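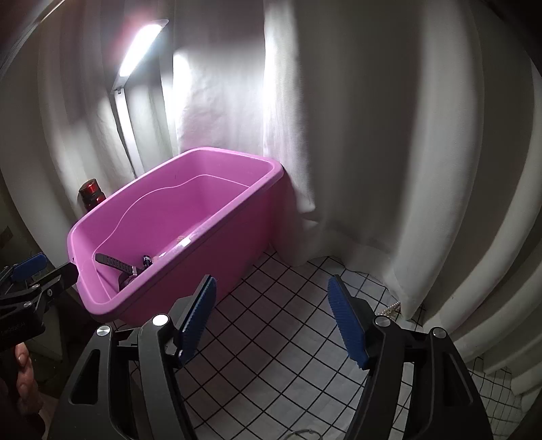

How to speak at a city council meeting about a business name or sign

In my town, Rukodstead, people often get angry about a name on a shop or a sign over a door, and then they write many comments on the internet. The council does not read these comments. If you want your words to go in the record, you must come to the meeting or send a letter. I did it two times and I made mistakes the first time, so I write down the steps for my neighbors.

The rules in your town can be different. Please check with your city clerk.

Step 1. Find out what the council can decide

In the United States, a city has little power over the words a business chooses for its name. The First Amendment protects many words that people find rude or hurtful. The city can usually decide about the size of a sign, the lights, the place where it stands, and the permits. When a bakery called Petchrat wanted a tall sign on our main street, half of the speakers talked about the name and the council could only answer about the height.

So read the agenda item first. Look for the words "sign permit," "variance" or "zoning." If your subject is not on the agenda, you can still speak in the general public comment, but the council will probably not answer you that evening.

Step 2. Get the papers

The agenda is on the city website some days before the meeting. Under each item there is a packet. Ours for the Petchrat sign had 635 pages with everything together, and I needed only the staff report. Search in the file for the street address of the business. The name is sometimes written in another way, for example with the name of the owner's company. Petchrat was listed under Sterden.

Step 3. Sign up

In Rukodstead you fill in a card at the table near the door before the item is called. Write the item number on it. If you leave the number empty, the clerk will put you with general comment, and this can be at the very end. It happened to me.

Step 4. Write your speech

You have 2 minutes. For me this is not more than 250 words, because I speak slowly in English. My neighbor Khang Châu prepared 400 words and the bell stopped him before he came to his request.

I suggest this order:

Your name and your part of town.
The item number and if you are for or against.
One thing that you know from your own life.
What you ask the council to do.

If a name hurts you, say how, in simple sentences. If you think the owner has a right to use it, say this also in simple sentences. Do not guess about what the owner has in his heart. He may be sitting behind you.

Step 5. Speak to the chair

Look at the council and not at the audience. Do not answer people who shout. Bring a printed copy of your speech for the clerk.

Step 6. Talk to the owner

You can do this step before all the others. Ravindra Solanki, who owned the Flido cafe, changed one line on his window after three customers asked him politely. There was no meeting.

If you cannot come

Send a letter to the clerk by noon on the day of the meeting. Put the item number in the subject line. The clerk's office is closed until after 26th December, so letters that you send now will be opened when they come back.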